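Tirbridge, 12/4/21

**Vanier Adds Two Rolls and a Revised Portioning Guide to Its Bakery Line**

Vanier, the bakery supplier based in Tirbridge, has added two sweet rolls to its wholesale range and issued a revised guide for portioning and table service. Both rolls ship par-baked and frozen in cases of 33. Orders placed through the Sorensen depot are filled first, with the Paden depot to follow later in December.

The first product is a sugar-crust bun in the style of a pineapple bun. The topping is a separate short dough, laid over the bun after proofing. It sets pale and splits as the bun expands. The second is an oblong glazed roll with an egg-wash finish, baked to a darker color. Both use the same base dough, and a kitchen can finish them in one oven load at 300 degrees Fahrenheit.

The guide covers thawing, finishing, staging and serving. It runs to 29 pages and replaces the loose sheets packed with earlier cases. The section on staging recommends a flat surface with a printed grid, so that spacing between rolls can be checked by eye, and a wide-rimmed bowl within reach of the staging position. Rolls are moved one at a time and set into the bowl crust side up. Stacking is limited to a single layer for the sugar-crust bun, whose topping breaks under load. The glazed roll may be stacked two deep once cool. 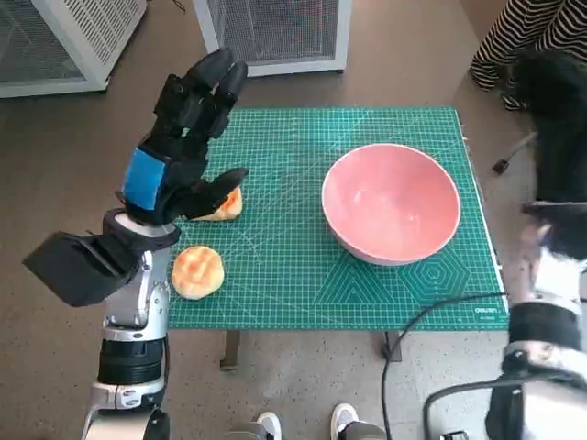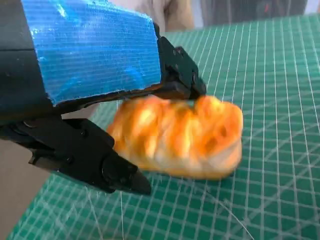
*Rolls on a green cutting mat; the first view also shows the pink bowl.*

Vanier tested the staging procedure over 119 trays before releasing the guide. Most of the changes made during testing concern the order of work. The bowl is now placed before the rolls are set out, and glazed rolls are transferred ahead of sugar-crust buns. Bowl diameter is left to the customer, provided the rim is wide enough to clear the hand or tool used for the transfer.

Storage conditions are unchanged from the existing range. Cases are held frozen until use, and thawed rolls are not to be refrozen. Finished rolls are intended for service on the day of baking.

Samples of both rolls can be requested from either depot. The portioning guide is included in every case and is also supplied separately to current account holders at no charge.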